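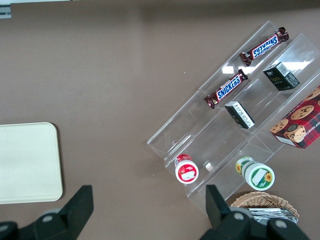 Figure 9. Clear stepped rack on the table, with chocolate bars, small boxes and a cookie box.

9. Placing and filling the stepped rack

This section tells how to put the clear acrylic rack on the counter or table, how to fill it with snacks, and how to keep it clean. Please read the section one time to the end before you begin. The work is easy, but some steps are difficult to correct when the rack is already full.

The instructions are for the Brerker stepped rack, in the small and the wide size. If you have the older Trukura rack with the closed back, the same steps are good for you, except step 4 of part 9.2.

9.1 Before you start

You need:

- the rack, with all protective film removed
- one soft cloth, microfiber or old cotton
- lukewarm water with a little dish soap
- 2 anti-slip strips (in the bag with the screws; the screws are for the wall version and you do not need them now)
- the goods which you want to display

Look at every panel against the light. Small lines on the edges come from the cutting and are normal. A line which goes from the edge into the middle of a panel can be a crack. Do not fill a rack with such a crack. Write to the seller and attach a photo of the panel.

CAUTION: The edges are polished but the corners can still be sharp. Hold the rack with two hands under the lowest shelf. Do not lift it by a divider.

9.2 Placing the rack

1. Clean the table and let it dry completely. Crumbs of sugar under the rack make scratches on the table and also on the acrylic.

2. Turn the rack on its back on a folded towel. Glue one anti-slip strip under the left side and one under the right side. Press each strip for 16 seconds.

3. Put the rack upright. The lowest shelf must look to the customer or guest, and the highest tier must be at the back.

4. Check that air can pass behind the rack. Leave a space of two fingers between the rack and the wall.

5. Choose the angle. A rack placed straight to the table edge is easiest to fill. A rack placed diagonally is easier to see for people who come from the side, for example from a door. Both are permitted, but all four corners of the rack must stay on the table.

6. Go to the place where the customer will stand and look at the rack. If a lamp makes a strong white stripe on the upper shelves, turn the rack a little, or move it, until you can read the names on the packages. Clear acrylic reflects ceiling light very much. On a dark matte table the stripe is more visible than on a white one.

Note: The table color is seen through the empty compartments. This is normal for a clear rack. If you do not like it, put a sheet of white paper under the rack, cut a little smaller than the base.

9.3 Filling the rack

Fill from the back to the front. When the front shelves are filled first, your sleeve will push things down when you reach to the back.

1. Put flat and long goods on the upper tiers. Chocolate bars are good here. In Figure 9 one Snickers bar lies on the uppermost tier and a second one lies on the next tier down.

2. Lay bars of the same kind in the same direction. The name of the product should be up and the crimped ends should not hang over the shelf edge.

3. Put small boxes in the side column or in the middle compartments. A box can stand or lie. If it lies, turn it so that the front can be read. The barcode should be easy to reach if you use a hand scanner.

4. Put larger packages, such as a box of cookies, on the lowest shelf. A large package on an upper tier hides what is behind it and makes the rack heavy at the top.

5. Lean a tall package back against the panel behind it. If it slides forward, the package is too tall for this shelf. Place it next to the rack.

6. Move the rack very lightly with one finger. Nothing should fall. If something falls, take it out and begin again with step 2.

CAUTION: Do not put open food directly on the acrylic. Use only goods which are closed in their own wrapper or box.

CAUTION: Keep chocolate away from direct sun and from the coffee machine. The rack gives no protection against heat.

Note: It is not necessary to fill every compartment. A half filled rack is stable if the heavier goods are down.

9.4 Refilling during the day

When you refill, put the new goods behind and the old goods in front, and look at the date on the package. For bars lying one by one on a tier, take out the old bar, lay the new one, and move the old one to the lower tier.

For the Gronderby canteens: refill before 11 in the morning and again when lunch is finished. Write the article number on the refill sheet. The number of the wide rack is 1,966 and it is printed also on the carton. Please do not write it on the rack with a marker, it does not go off.

9.5 Cleaning

1. Take out all goods, beginning with the lowest shelf.

2. Blow or brush away dust. Do not rub dry dust on acrylic.

3. Wipe with the wet cloth and soap water, along the shelf and not in circles.

4. Wipe again with clean water and dry with a second cloth.

CAUTION: Never use alcohol, window cleaner or the rough side of a sponge. Alcohol makes the panels milky and can open small cracks at the glued places. This damage is not covered by the warranty.

Old price labels can be removed with a little cooking oil. Wait some minutes, push the label off with a fingernail, and wash the oil away with soap water.

9.6 If something is not right

The rack rocks on the table. One anti-slip strip is folded or is missing. Remove it and glue a new one. If it rocks also without strips, try another table.

The bars slide to one side. The table is not level. Put thin cardboard under the lower side of the rack.

A divider is loose. Do not repair it with fast glue, the fumes leave white marks. Spare dividers are sold by Ozoliņš, in the same clear material.

The packages cannot be read from the front. See step 6 in part 9.2 for the light, and step 4 in part 9.3 for large packages.

Text and corrections for section 9: Hryhorii Vasylenko. Revised in November.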